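Blue Caddy Notes: README

Maintained by Ashraf Benkirane. Language corrections by Haf Bowen.

Contents of this folder

This folder keeps the notes, labels and photos about hard drives mounted in blue plastic caddies, and about how they go in and out of an open computer chassis. The text files were written at the bench in Sakaddale, in the workroom with the window blinds, between other jobs. The project name is Sider. The older part of the notes comes from Rees, where the same type of caddy was in use before we received the machines.

There are 864 entries in the main table. Each entry is one caddy at one moment of one job. The same caddy may therefore appear many times, and you should not read the number of entries as a number of drives.

What we mean by the words

Caddy: the blue plastic part which holds the drive. In some older notes it is called "carrier" or "tray". All three words are the same thing, and I did not change them in the old notes.

Handle: the wide end of the caddy, where it opens out. When a note says "handle first" or "handle last", it speaks about this end.

Rails: the thin sides of the caddy.

Board side: the side of the drive with the green circuit board. The opposite side is called "label side" in the table, even when the label is missing.

Contact edge: the edge of the drive with the row of gold-colored pins.

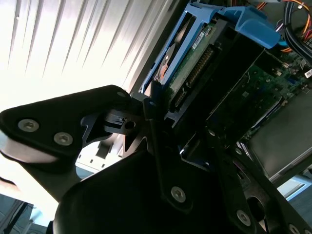
The column named "facing" takes only the values board, label and unclear. Please use "unclear" without shame. In the first version I tried to guess from the shape of the caddy, and Haf found many mistakes when she compared my values with the photos. It is better to have a gap than a wrong value.

The column named "tilt" is more simple. It says flat, upright or diagonal, as the caddy is held at the moment of the entry. We do not give degrees. A caddy which is almost upright but leans a little is written as diagonal.

The column "place" says where the caddy is in relation to the chassis: outside, at the opening, inside, or seated. Use "seated" only if the person at the bench wrote it down at the same time. From a photo alone we never write "seated", because a caddy that is one finger short of its end position looks the same from most sides.

How the files are divided

Entries are kept in 3 files. The first has the work done at Rees. The second has 200 entries from Sakaddale, made when the blinds were closed and the lamp was on. The third has the rest from Sakaddale, in daylight. I divided them in this way for the reason of color. The blue of the plastic looks quite different under the lamp, and if you want to sort by color you should not mix the files.

In daylight the slats of the blinds can become almost white, and the shiny metal of a drive may show a reflection that is not the color of the drive itself. Please do not enter a reflection as a mark or as damage. I corrected this in July, but it is possible that I forgot some entries.

Labels and private information

Most boards have a small white label with tiny print. We do not copy this print in the table, and where it cannot be read we do not try to improve it. Serial numbers were removed from the Rees notes before we put everything together. If you find one, write to Ashraf and it will be taken out.
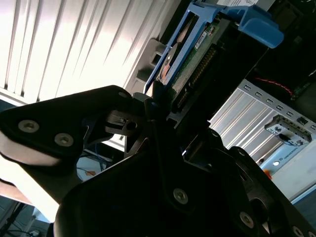
Known problems

Entry 300 is double. It stays, so that the numbers after it do not move.

The word "bracket" is used in two senses. In the Rees notes it means a part of the chassis. In our own notes it means any light-colored plastic piece beside the blue rails. I would like to separate them, but I need first somebody who remembers the Rees machines.

Some remarks are in French. Haf has translated the long ones. The short ones are mostly "voir plus haut" (see above) and point to the entry before.

Use and credit

You may copy the table and change it for your own work. Please keep the line "Sider caddy notes, Sakaddale" with it. The small script that checks the column values was given to us by Ikovix and has its own terms, written in the first lines of the script.

Corrections are welcome, also corrections of my English. Send the entry number together with the old value and the new value.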